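4. Recording examples for the memory task

Read this section before you switch on the arm. The Kuvex quick-start card says that "more episodes always help." We have not found that to be so. A large set of sloppy episodes trains a policy that is sloppy with great confidence, and cleaning the set later takes longer than recording it again.

4.1 Before you start

1. Unplug the computer from wall power. Press its power button once, then let it stand for 2 minutes.
2. Remove the side panel and lay the tower on its side with the open side up.
3. Check that no loose cable crosses the memory slots.
4. Open the Foretti recorder and start a new session. Do not add to an old one, even if the software offers.
5. Type the task name exactly as it appears on your task sheet. The recorder treats "insert memory" and "Insert memory" as two tasks and will not warn you.

CAUTION: Keep your hands out of the case whenever the arm is enabled. The soft stop in the recorder window is not a safety device. Use the red button.

4.2 Recording an episode

6. Bring the gripper over the memory slots and stop short of the board. This is the start pose. Vary it a little from one episode to the next.
7. Press Record, wait for the tone, then begin.
8. Move at a steady pace. If you need to think, stop the episode and think afterward. Long pauses get learned along with everything else.
9. Press Stop as soon as the gripper is clear of the case.
10. Mark the episode Good, Bad or Unsure. Use Unsure freely.

NOTE: The recorder also fills in a score of its own. It is based mainly on how smooth the motion was, so a graceful miss can score higher than a clumsy success. We leave the score column hidden and suggest you do the same.

CAUTION: If the gripper touches the board, stop. Do not "save" the episode by backing out slowly. Mark it Bad and inspect the slots before going on.

4.3 How many, and when to quit

Plan on 70 episodes for a first set, in blocks of 14. Take a break after 45 minutes at the controls whether you feel tired or not. Move the tower slightly between blocks - a set recorded with the case in one fixed spot teaches the arm that spot and very little about memory.

Hold back the last block for testing. The Starkix trainer will report a success figure on the data it was trained on, and that figure is nearly always flattering. Ignore it.

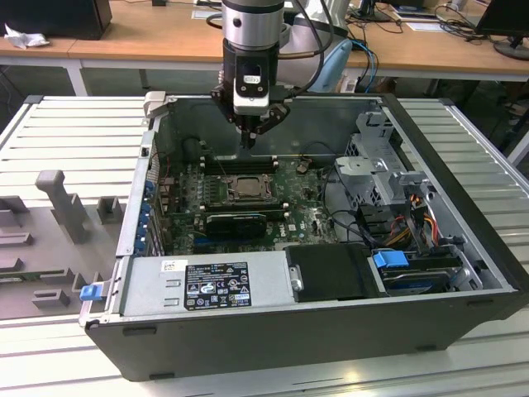 Santoso: We followed 4.3 except for moving the case between blocks, and the policy fell apart the first time someone bumped the table. Please make that a caution instead of a passing remark. I'd also like to know what you do with the Unsure episodes, as the section never says whether they go into training.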